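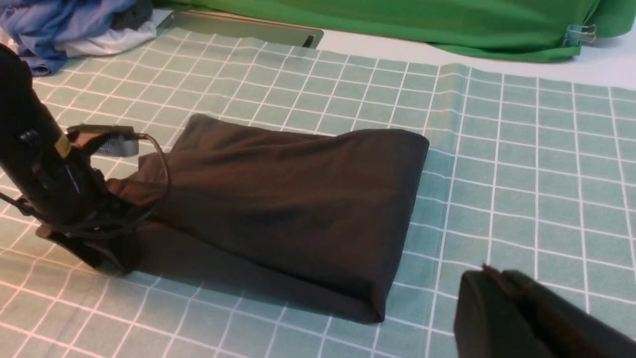 Dark folded cloth on the teal grid tablecloth

Skarent Room Air Cleaner by Nesen

Price: $200
Refurbished: $135 when we have them
Ships from: our own shelves
Filter included: yes, one

Overview

I put off selling air cleaners for years. The business is full of people who found out in a bad flu season that frightened families will pay for anything with a fan in it and a blue light on top, and I didn't want to be on the same shelf as them. A lot of that stuff is still out there. Some of it makes ozone, which you should not be breathing on purpose, and some of it moves so little air that you'd do as well opening the bedroom door.

The Skarent is a fan and a filter in a box. Air goes in at the sides, through a pleated filter, and out the top. There is no ionizer, no ultraviolet lamp, no "plasma" stage, and no app. I asked Nesen twice whether there was an ionizer hidden on the high setting, having been fooled that way before by another brand, and then I took one apart on the workbench to check. Fan, filter, circuit board, three-prong cord.

What the numbers mean

Clean air delivery rate (smoke), high speed: 233 cubic feet per minute
Room size stated by maker: 356 square feet
Speeds: low, medium, high
Timer: none
Filter: one piece, pleated, with a carbon sheet on the outside

The number to look at is 233. Clean air delivery rate is how much filtered air comes out each minute, and if a seller won't give you one, walk away. They'll give you "99.97 percent" instead in very large type. That percentage tells you about the filter material. It tells you nothing about how much of your air ever gets to the filter, and you can put a wonderful filter on a weak fan and end up with very little.

The room size is where I start to squint. Nesen says 356 square feet, and with an eight-foot ceiling the math works out to just under five changes of air an hour. Fine. But that's on high, and on high this thing is loud. You won't want to talk over it or watch TV next to it. Most people will run it on medium, and Nesen doesn't publish a delivery rate for medium. I've asked. What I got back was a brochure.

So my advice is to buy it for a room a good deal smaller than the box says. A bedroom, a home office, a small waiting area. If you've got a big open living room with a kitchen on the end of it, you need two, or a bigger machine that I don't sell.

What it won't do

It won't keep you from getting sick. I want that up here where you'll see it, and I've turned down a supplier who wanted us to print otherwise. A filter can pull particles out of the air in the room where it's running, and that includes smoke, pollen, dust, pet dander and the small droplets that carry some viruses. How much that cuts your odds of catching something depends on who's in the room, how close you sit, how long you stay and how the air moves. Anybody who gives you a single percentage for all of that made it up or is quoting a test done in a sealed box the size of a closet.

It won't do anything for carbon monoxide or radon. Get an alarm for the first and a test kit for the second.

It won't fix mold. If there's mold, there's water coming from somewhere.

It will help a little with cooking smells, and the carbon sheet is thin, so don't expect that to last. Nesen's brochure has a whole page on odors that I would skip.

It doesn't take the place of whatever your doctor has you doing for asthma or allergies. Keep using your inhaler.

About the reviews

You'll find glowing reviews of the Skarent on other sites. I read through a pile of them in September and a good many say "my family hasn't had a cold since," written by people who'd owned it for two weeks. I don't post those here. We only put up reviews from people who bought from us and have been through at least one filter, so there aren't many.

"Does what it says. High is too loud. My eyes itch less in the morning but I also quit letting the dog on the bed the same month, so who knows." Reginald Ambrose

"I bought it for wildfire smoke. With the windows shut and the machine on high the bedroom stopped smelling like a campfire by bedtime. The light on the front is annoying and I covered it with tape." Vandana Semwal

I like both of those reviews. Reginald's is the kind I'd trust from a stranger. Vandana is right about the light, and no, you can't turn it off.

Compared with the others we looked at

Pellelo: Quieter, better looking, costs a lot more. The filter is smaller and the delivery rate is lower. It has a sensor with a color ring that goes from red to green, and on the sample we had the ring went green whenever the unit was moved, so I wouldn't put much faith in it. If quiet is what you care about most, it's a fair choice, just not from us.

Thakur: A good solid machine, heavier, with a metal body. We would have carried it, except that the filters kept going out of stock and nobody at the company could say when they'd be back. A machine without filters is a footstool.

Box fan and furnace filters taped together: I'm a person who sells air cleaners, and I'm telling you this works. It's ugly, it's bulky and it's noisy, and it moves a lot of filtered air for the money. Use a newer fan with a safety fuse in the plug. If you're handy and don't care what it looks like, you may not need anything on this page.

Filters

Change the filter when it's gray all the way through the pleats or when the air coming out the top feels weak on your hand. The orange light on the front that says "replace" is a timer. It doesn't measure anything. It comes on after so many hours whether you've been running it next to a wood stove or in a spotless spare room, and you can guess which way that timer leans given who sells the filters.

Don't wash the filter. Don't vacuum it hard either. You can go over the outside gently with a brush attachment to get the lint off.

There are cheaper copies of the filter sold online. Of the ones I've tried, some fit and some left a gap down one side wide enough to slide a coin into, and air will take the gap every time. If you buy a copy, hold it up in the slot before you throw the old one away.

Setting it up

Take the filter out of its plastic bag. It ships bagged inside the machine, and we get calls every month from people who ran it that way. Put the cover back until it clicks. Keep it a foot or so away from walls and curtains, and off thick carpet. Run it on high with the door shut for the first while, then drop it to medium.

Close the windows if you're filtering smoke or pollen. If the air outside is good and what worries you is a room full of people, open them and run the machine too. Fresh air is free.

Warranty and returns

Nesen's warranty covers the motor for two years and leaves out nearly everything else, including the cord and "wear from continuous use," which is a strange thing to leave out on something that's meant to run all day. We cover the rest ourselves for the first year. Send it back in any condition short of smashed and we'll fix it or swap it.

Returns are open for 60 days. You pay shipping one way. If it's too loud for you, that counts as a reason, and it's the one we hear most.

Refurbished units are returns that I've cleaned, fitted with a new filter and run overnight. They have scuffs. They come with the same year of cover from us and nothing from Nesen.

Ordering

In stock: new
Refurbished: call first
Spare filters: in stock, limit two per order until the next shipment comes in

The phone is answered until 4:30 p.m. If you call, know the length and width of your room before you dial, and I'll tell you whether this one is big enough.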